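Laundry and folding automation: who ends up doing the hard pieces?
Forum: Work Floor / Garment Care

tukby_night
Started June 5, 2018

We're a wash and fold service at Traltham, pickup and delivery. Management wants a folding machine from Gasta in by December. The sales guy says 758 pieces an hour. Has anyone worked next to one? I want to hear from people who load it, please, no brochures.

J. Trindade
We got one at Bailly two years back. It's fine on towels and T-shirts. The 758 is somebody feeding it like a maniac with the same shirt over and over. Real mixed bags, you're lucky to see half. And you still need a person to clip every piece on straight.

armelle_arnaud
Half of a big number is still a lot more than I can fold. My wrists were shot before ours came in. I would not go back.

J. Trindade
Fair enough on the wrists. But did they keep the same number of people on your shift? We went from 4 folders to 2, and the 2 who stayed got all the junk the machine won't take.

Efe Aliyu
This is the part that bugs me. I do the hand side, jackets mostly, some bedding. The story is that the machine takes the boring stuff and we get the "skilled" work. Skilled work pays the same as the boring work did. You used to get a stack of towels now and then and your head could rest. Now it's coats all day.

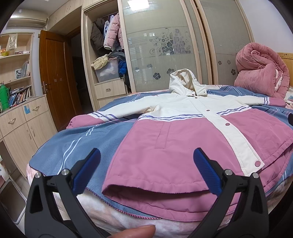 And the coats are slow. Anything with a hood and snaps, you lay it flat, get the sleeves where they belong, square up the hem, then the hood wants to stand up on you anyway. My rate sheet counts that the same as a pillowcase. I've asked for it to be changed and was told the system doesn't have a field for it.

Pascal B
I'm a shift lead, so throw tomatoes. Adding a field to a rate sheet takes ten minutes. That's your manager, you can't hang it on the machine.

Efe Aliyu
Sure. But we only got the rate sheet when the machine came in, because it spits out counts and they wanted ours to match. Before that we just cleared the racks and went home.

Pascal B
OK, that I have seen too.

tukby_night
Did anyone get anything in writing about hours before it was installed?

Annunziata S.
We got a letter saying no job losses. Then they didn't replace anyone who quit. Read the wording if you get one.

armelle_arnaud
Ask for a trial with your own bags. Ours did two weeks and we got a second table out of it.

J. Trindade
Trial with your own bags, yes. And don't let the sales guy do the loading.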